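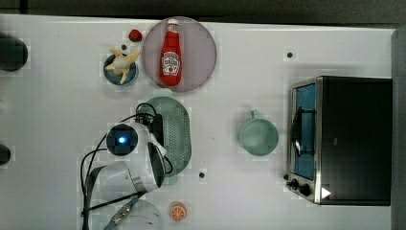 A ketchup bottle on a pink plate. Prices of sauces and other table goods have gone up in Gandari.

Ketchup price goes up again in Gandari shops

2021-02-03

Families in Gandari pay more for ketchup this winter than they paid last year. The two largest food shops in the town, Terkard and Hidayat, both changed their prices this week, and smaller shops in the side streets are expected to do the same before the end of the month.

Terkard raised the price of all its tomato sauces by 7 percent. In a note placed at the entrance of the shop, the company wrote that its supplier had asked for more money already in November, and that the shop kept the old price as long as it was able to. Hidayat raised the price by 5 percent, but only for the large bottles. The small ones stay at the old price until the present stock is sold.

The main cause is the poor tomato harvest in the Unudside valley. Heavy rain came there late in the summer and many fields stood under water for days. The growers' union of the valley says that 200 farms lost a part of their crop. Some of them had already signed contracts with the sauce factory and could not deliver the full quantity, so the factory had to buy tomato paste from abroad. The cost of transport has also increased, the union adds.

Restaurants and snack bars feel the change too. Several places near the bus station used to put bottles on the tables, and now they give ketchup only when a guest asks for it. One of the snack bars began to take a small payment for a second portion. The owners say that most guests accept this, although there were complaints in the first days.

The town's consumer office advises people to compare the price per liter and not only the price of the bottle. According to the office, some brands kept the same price on the shelf but made the bottle smaller. This is permitted by law if the quantity is printed clearly on the label. Shoppers who find a wrong quantity or a wrong shelf price can report it at the office counter or by telephone.

Growers in the Unudside valley will start to prepare seedlings in the next weeks. The union expects that prices will not go down before the new harvest comes to the factory. The price of mustard and vinegar did not change in either of the two shops.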